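Household tips: keeping a home inventory your insurer can use

A renters or homeowners claim goes faster when the list already exists. Start in the kitchen and do one room per evening.

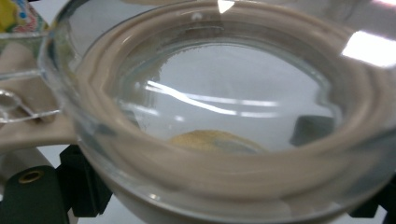 Write down each item, what you paid and the year you bought it. Glassware can go in as a group, but give a large clear glass dish its own line if it was costly.

Keep receipts over $24 in one envelope — photos of them are fine too.
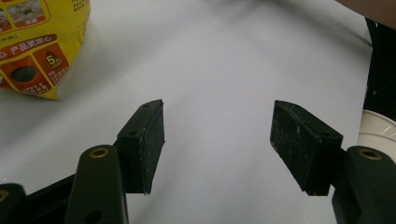 Tools are easy to leave off the list. Put down the small parts as well, such as foam pads and brass-colored bushings, if you keep spares.

Check your deductible before you file. With a $459 loss, a high one may leave you nothing to collect.

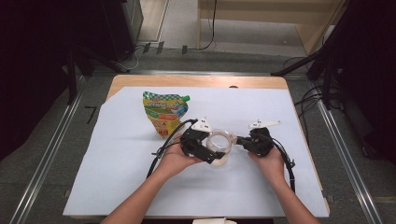 Posted in September by the Kovar home desk

Store a copy away from the house and update it every 5 months.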